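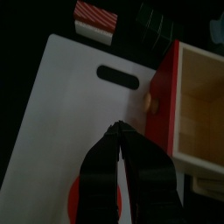
Kerkthorpe is not going to run out of gas this winter, says the head of the town's heat utility. It might run out of cash, though.

"We bought September at one price and we're selling at another," he told us by phone, between meetings. "The gap is the whole story." The gap, by his math, is 33 million euros. The state lender has put up a credit line of 40 million. Terms still being worked out.

He won't be named while talks are on. Fair enough. He did confirm that Wurnier, the supplier, stopped full deliveries and that the utility had to buy the rest on the open market, day by day. "Painful. You look at the screen in the morning and you don't want to."

Will households pay? Yes, some of it. A 7% rise in the spring, if the council agrees. He wanted it sooner. "Every month we wait costs us. But people have had enough letters from us this year, I get that."

On selling a stake he is careful. Chareonsuk, the investment firm, has looked at the books. So has the city of Clolimthorpe next door, which would like to join the two pipe networks. "They looked. Looking is free." Would he prefer one over the other? Long pause. "A neighbor knows the pipes – a fund knows the money. I need the money first."

Staff are nervous. Seven jobs in the trading office went over the summer and he dosen't rule out more. No bonus for managers while the credit line is open, that was a condition of the loan.

Next round of talks in two weeks. He had to go, another call comming in.

November 30, 2023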